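Filed under: Grants & Projects, Community Learning
14 shares | 2 comments

Saavedra Adult Literacy Project – progress report to the Inden Fund, 19 Jun 2021

Evening classes restarted at both the Lomon and Saavedra sites in spring. Enrollment is up at Lomon and flat at Saavedra, where two learners moved away and two new ones joined. Intan Lumenta now teaches the beginner group. Themba Naidoo has kept the writing group and added a short session on filling in job forms.

Spending to date is $1,444 of the $2,000 awarded. Most of it went on workbooks and bus passes. The printer lease came in higher than planned – we have asked Blagoje Karagiannis to look for a cheaper one before it renews in July.

Attendance drops off after the first hour, mainly among learners with early shifts. We will try a shorter class with a break of 10 minutes. Three learners have asked for help with the driver's manual and Lautaro Pereyra is putting together a reading list for them.

Still to do: the end-of-term survey, and a decision on summer hours at Lomon.

Clifford Turcotte, project lead 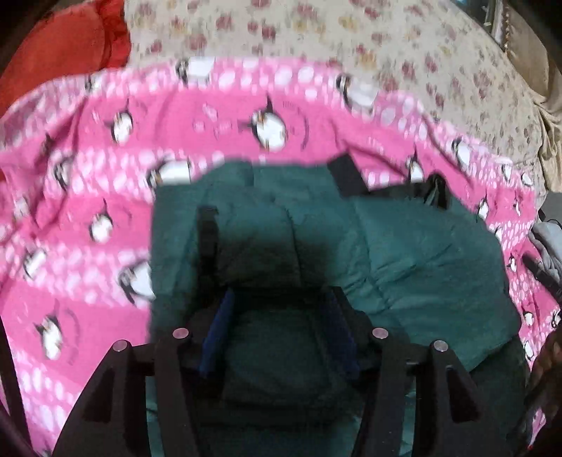

Gripper with dark blue pads, June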